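This site uses cookies to remember your settings. Accept / Manage preferences

Clemwood Seed Library: progress report to the Berge Fund

Last updated: December

Hi everyone at Berge,

I promised a mid-grant report before the holidays, and I'm squeaking in under the wire with a mug of tea and a box of unsorted bean envelopes next to my elbow. You said you'd rather have something readable than something formal, so I'm taking you at your word!

Where we are

The short version is that the seed library is open, people are borrowing, and we have more squash seed than any town this size could ever plant. We've signed up 89 households so far. The plan we sent you said we'd be happy with a few dozen by spring, so I was pretty giddy when I typed that number into the spreadsheet (and then I went back and checked it for duplicates, and it held).

Most of the sign-ups came from the Clemwood side of the river, which we expected. Breninley has been slower. We had one sign-up evening over there and it landed on the same night as the high school concert, which was entirely my fault for not looking at a calendar. We've got another one set for a Tuesday in the new year, at the library branch, with soup.

What people are taking home

Beans, beans and more beans. Pole beans especially. I think it's because they're easy to save -- you leave the pods on the vine till they rattle, and that's most of the job done. Tomatoes come next, then lettuce, then a long tail of odd things like salsify and a purple orach that one of our members swears by. Nobody has touched the parsnips. Parsnip seed doesn't keep well past its first year, so I'm going to push it hard in the early spring newsletter and compost whatever is left over after that.

We limited everyone to 16 packets a season. A few folks grumbled at first, but the average borrower takes far fewer than that, and the limit has kept the popular tomatoes from walking out the door on day one. I'd like to keep it.

Sorting and packing

Packing took up far more of the fall than I had budgeted for. You spread the seed out on something pale so you can see the chaff, pick through it, blow off the light stuff, and then spoon it into envelopes. Lettuce is the worst. It sticks to your sleeves, and a sneeze will set you back half an hour. We tried dinner plates, cookie sheets and an old bedsheet before settling on plain white surfaces for everything except the onions and leeks.
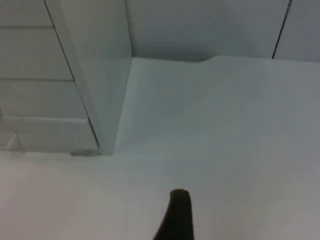 White surface with a small wrinkle at the back.

I've written up our packing steps on one page, and it's taped up inside the supply closet. The big change from our first try is that the label gets filled in before any seed goes in the envelope. We lost a whole batch of peppers to "I'll write it down in a minute." They're either sweet or extremely hot, and I'm growing two plants on my windowsill to find out.

Germination tests

You asked about quality, so here's how we test. I roll seeds up in a damp paper towel, slip the towel in a bag, leave it on top of the fridge and check it through the next week or two. Anything that comes in at 90 percent or better goes out with a plain label. Anything under that gets a note saying to sow it thickly, and the real duds get pulled. The donated lettuce did great. The donated carrots were sad -- I think they spent a few summers in somebody's garage.

Eilif Granström has been a huge help with the testing. He kept seed records for a nursery for years and has very firm opinions on paper towels. He also talked me out of buying a fancy germination tray, which saved the grant some money that I've moved over to envelopes.

Storage

Cool, dark and dry is the whole recipe, and dry is the one we struggle with. We went back and forth for weeks on jars versus drawers. Jars seal better, but drawers are so much nicer to browse, and browsing is half the fun for people who come in wanting one thing and leave with six. We've ended up doing both: the bulk seed lives in jars in the back, and the packets for lending go in drawers, filed by plant family. Beans and peas share, the squash crowd has its own, and herbs are crammed in wherever they fit. I'd like to redo the herbs before the spring rush.

We also put little packs of drying beads in with the bulk seed and swap them out when they change color. They can be dried out in a low oven and used again, so that was a one-time cost.

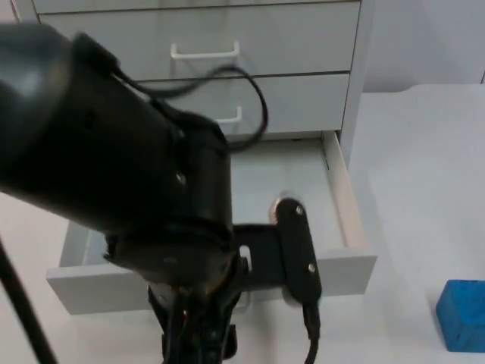 Money

We're on track. Envelopes and labels ran over what I'd planned, printing came in under, and the two pretty much cancel out. The Fleneck hardware store gave us a discount on jars, which I hadn't counted on at all. The only line I'd like to talk over with you is the small pot set aside for speakers. We've spent none of it, mostly because our members keep giving the talks themselves and won't take a dime. Could we move it to a second round of bulk seed? I'd love more short-season corn, and a couple of melons that might ripen up here.

What hasn't gone well

Returns are my main worry. The idea is that people grow the plants, save some seed and bring a bit back, and so far only 2 households have done it. It's early, I know! Plenty of members joined too late in the year to grow anything. Still, I don't think we explained seed saving well enough at the start. Squash is the real headache, as it crosses with everything in the neighborhood and you don't find out until the next year's fruit looks peculiar. I'm going to ask beginners to stick with beans, peas, lettuce and tomatoes for returns.

Coming up

The Breninley evening with the soup. A seed-saving class in two parts, one at planting time and one at harvest. A newsletter (see parsnips). And a proper catalog, probably a stapled one, as a good number of our members don't care for the online list and I can't say I blame them.

I'll send the receipts in a separate envelope, along with some orach if you'd like to try it. Let me know about the speaker money whenever you get a chance.

3 comments | 16 shares

Get our newsletter: enter your email to subscribe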